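Print this page | E-mail this page

Fludisden Street Garden Club — minutes, Jun 7, 2022

I'm taking notes again, so blame me for the spelling. We got going late (the coffee urn at Kälin was still warming up) and the April minutes were approved with one fix: the bill for compost was $744 and I had typed something else entirely.

Water first. The Jident Road spigot still drips, and we went back and forth on whether to replace it or just buy a better washer. We're trying the washer! I'll pick one up this week. Plot holders, please coil your hoses when you finish.

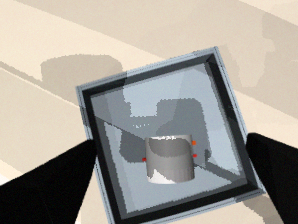

Square tray with a dark border, held on two sides.

Then the waiting list, which is up to 26 names. I'm thrilled, but we only have 2 open plots, both on the shady side by the fence. We talked about splitting the big plots in half and people had feelings. I said I'd happily give up half of mine, the half with the bindweed. We'll vote next time, so come if you care — and bring your neighbor.

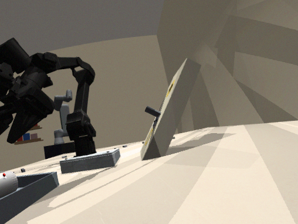
Napaporn Khamphan felt that splitting plots midseason would be a mess with the tomatoes already in, and asked that any change wait until fall. Most of us nodded, me included.

Plant swap: same as last year, on the Gruditz lot, tables out by nine. Label your seedlings, please. I took home a "pepper" last time that grew into a very handsome eggplant.

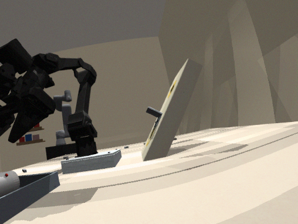
Pale tabletop with black robot arm parts at left.

Dues stay at $15. Moved, seconded, done. We wrapped up before dark and I forgot my umbrella, so if you have a green one, it's mine.

Recent items
Minutes, April meeting
Plot map and rules
Slugs: what worked for us
Plant swap sign-up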